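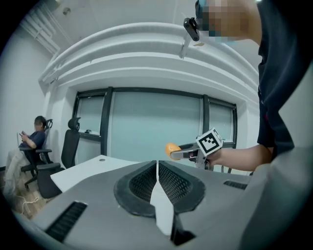
Skostusard household handling set – README

What is in this folder

Skostusard is a collection of short recordings in which people pick up small everyday things, hold them and give them to another place or another hand. The things are the main subject. We wanted objects which are easy to find in any home, and which are not all the same to hold.

The set has 300 recordings in 2 parts:

raklow – round and egg-shaped things, one at a time
cassim – flat and long things, such as spoons, cloths and envelopes

Each part has its own list, objects.csv, with one line for each object. The list gives the name, the main colour, the weight in grams and the shape. If an object has no clear name in English, we wrote the shape first and the colour after it, for example "ball, orange". Please keep this order if you add new lines.

How the objects were chosen

We took 13 kinds of object from kitchen drawers, toy boxes and desks. Very small things were left out, and also everything made of glass. Soft fruit was used in the first weeks, but it changes its shape after some handling, so the later recordings of raklow have only firm objects. The column "firm" says yes or no.

Known problems

The colour names were given by two persons and they do not always agree. Yellow and orange are the most difficult – please check them yourself if colour is important for your work.
Some weights in cassim are missing. An empty field means not measured, it does not mean zero.
Faces are pixelated. Please do not try to reverse this.

Changes

February: the lists were corrected and the old folder "lerulier" was joined with cassim. File names inside it did not change.

Contact

Questions and corrections go to Liliana Pace, who keeps the object lists. Please write the file name and the line number in your message.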